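Thread: Plain bands, widths and resizing - is Kalogeropoulos worth it?

mitunby_mike
Getting married in February and have been told my one job is my own ring. Kalogeropoulos wants 200 for a plain silver band. Flarix has what looks like the same band for 19. Please explain the difference to me as you would to a golden retriever.

Brotia
You get a chair to sit in while they measure your finger. Also it can be resized, which the Flarix one probably can't, depending on what's under the shine.

oldsolder
Disagree on the chair, it's a stool. But 200 is fair for sterling if they size it in the shop. I paid 171 for mine and have had it taken up twice, once per decade of good cooking.

mitunby_mike
So I'm paying 181 extra for permission to get fat.

Brotia
Welcome to marriage.

tinfoil_tess
Everyone in this forum acts like a cheap ring will take your finger off. I wore a 19 dollar one for 6 years. It went in the lake, I said a bad word, I bought another. Try being that calm about a sterling one.

oldsolder
What color was your finger, Tess?

tinfoil_tess
A tasteful green. It matched the lake.

Brotia
Whatever you buy, go narrow. Wide bands feel a half size tighter and you will spend the reception holding your hand in an ice bucket. My brother did. There are photos and he's not smiling in any of them.

mitunby_mike
Narrow is fine with me, I type for a living. Is there such a thing as too thin though? My dad says a thin one bends the first time you carry groceries.

oldsolder
Your dad is right if he carries them the way I do, all the bags in one trip. Mine's a thin one too - same sort of thing as this:
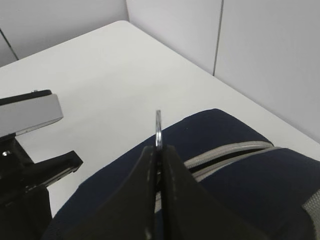 Bakari Mbwambo
Thin silver does go out of round, and any jeweler can tap it back on a mandrel while you wait. I'd still take that over a thick band I leave in a drawer. Get sized in the evening, Mike, your fingers are smaller in the morning.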